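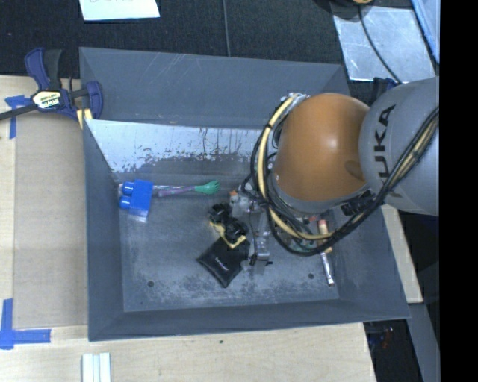 4. Preparing the Bin Cell for a Grasping Trial

4.1 Scope

This section sets out the procedure for preparing the bin cell before a trial under the Plunbridge protocol. It applies to single-bin clutter trials conducted with the KUKA arm and the finger gripper. Trials using suction tooling are covered in Section 7. Operators who have not completed the arm induction must not carry out steps 4.4 to 4.6 unsupervised.

The Plunbridge protocol compares two methods of choosing a grasp: the Dilex planner, which scores candidate grasps from a single overhead view, and the Nullmont policy, which revises its choice as the gripper descends. The comparison is valid only if both methods face the same bin, in the same place, with objects drawn from the same pool. Most of the discrepancies found in the first round of results were traced to bin placement, and the steps below were rewritten accordingly.

4.2 Before you begin

Confirm that the following are on hand:

Object pool, sorted into its storage tubs
Bar clamps for the bin rim
Blue marking tape
Trial log, opened to a new page
Soft cloth for the bin floor

The object pool is deliberately mixed. It includes toy building blocks, children's cutlery, wheeled toys, flat pouches, and slender items such as markers. Do not add household items to the pool without the agreement of the protocol lead, Ladan Safavi. An item that has been removed for damage is to be recorded as withdrawn and its storage tub relabelled.

4.3 Positioning and securing the bin

1. Place the arm in the parked pose and engage the protective stop. Wait for the controller to confirm before reaching over the table.

2. Inspect the tape marks on the table surface. If a mark has lifted or shifted, replace it using the alignment template. Do not press the old tape back into place.

3. Seat the grey bin in its working position and check that it does not rock.

4. Fit a bar clamp over the rim and tighten it by hand until the bin no longer moves under moderate sideways pressure. Fit the remaining clamps in the same manner.

5. Check that no clamp handle projects into the approach volume shown on the operator display. Where a handle does intrude, loosen the clamp and turn it outward.

CAUTION: Do not overtighten the clamps. The flared walls will deform, and the collision model assumes that they have not. A deformed bin must be rescanned before use.

Note: Scuffs and abrasion marks on the bin floor are acceptable and do not require replacement of the bin. Both methods were developed on worn bins. Wipe away dust and loose debris, but do not polish the surface; a change in reflectivity partway through a series will affect the depth readings.

4.4 Checking the gripper and cables

1. Release the protective stop and jog the arm to the inspection pose at reduced speed.

2. Examine the fingertips for wear. Replace both tips as a pair if either is chipped.

3. Follow the cable bundle and hose by eye along their full length. The loop must hang clear of the gripper and must not tighten when the wrist is turned to either limit.

4. Lower the gripper slowly to the test height at each corner of the bin. Stop immediately if a cable touches the wall.

WARNING: Keep hands out of the bin whenever the protective stop is released. The arm may move without audible notice when a trial is queued.

Note: The cable loop can hide slender objects from the overhead view when the arm is low. This is a known limitation of the set-up and is treated as part of the task. Operators are not to reposition an object because it has become hidden.

4.5 Loading the bin

1. Re-engage the protective stop.

2. Draw the object list for the trial from the scheduler. A standard list contains 22 objects; a dense list contains 32. Reduced lists are issued for end-of-bin trials, in which only the last few objects remain.

3. Place the listed objects in the loading tub, cover it, and turn it over twice.

4. Tip the contents into the centre of the bin from just above the rim. Do not spread or straighten them afterward. Objects that come to rest against a wall or on top of one another are to be left as they fall.

5. If an object lands outside the bin, return it to the tub and repeat the loading from step 3.

Note: End-of-bin trials account for a large share of the difference between the two methods. In the July series, the Dilex planner performed well on isolated blocks but repeatedly failed on thin items lying nearly flat, such as cutlery handles. The Nullmont policy recovered more of these by making contact with the floor and closing along it — at the cost of additional tip wear. Inspect the tips after every end-of-bin trial.

4.6 Starting the trial

1. Clear tools and spare clamps from the area swept by the arm.

2. Capture the reference view and compare it with the overlay on the display. The rim of the bin must fall within 2 pixels of the overlay on every side. If it does not, return to 4.3.

3. Enter the list number, bin number and operator initials in the trial log.

4. Leave the marked zone, release the protective stop, and select Start.

5. Remain at the console until the trial ends or times out. Do not assist the gripper, and do not recover a dropped object until the controller reports that the arm is parked.

A trial interrupted by an operator is to be logged as void, with the reason stated in full. Void trials are retained in the archive under the Sultana directory and are excluded from the success rate. Questions concerning whether a trial should be voided may be directed to Fatemeh Heydari, who maintains the results database.

4.7 After the trial

Park the arm, engage the protective stop, and return all objects to their tubs. Leave the bin clamped if a further trial is scheduled for the same day. Otherwise, release the clamps and store them on the rack beside the console. Proceed to Section 5 for data export.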